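**Dellcombe 214 drawer unit, grey - four months in daily use**

Bought in February from Londside to replace a pedestal whose runners had failed. It carries the Gilbert tabletop in dark wood, ordered separately.

Delivery was in one carton. Assembly is limited to the handles and levelling feet. The instructions give the feet in the wrong order, and the rear pair must go on first or the spanner will not reach.

The runners are full extension. I loaded the bottom drawer with 12 kg of paper and it still closes without lifting at the front. The top drawer is less good: it has slight side play and rattles if pushed from one corner. Plendance sells a replacement runner set, which Noémi Balogh fitted to hers, and the rattle stopped.

The lock works on all drawers at once. Only one key is supplied.

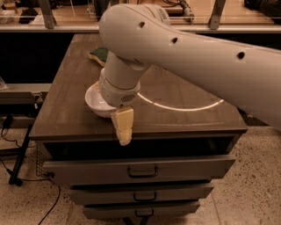 *Gilbert top in dark wood on the grey drawer unit.*

The top is fixed by four screws from beneath. Pilot holes are not drilled, so measure twice. The finish marks with hot mugs and the marks do not polish out.

Price paid was £565 with the top. Worth it for the lower drawers - less so for the top one.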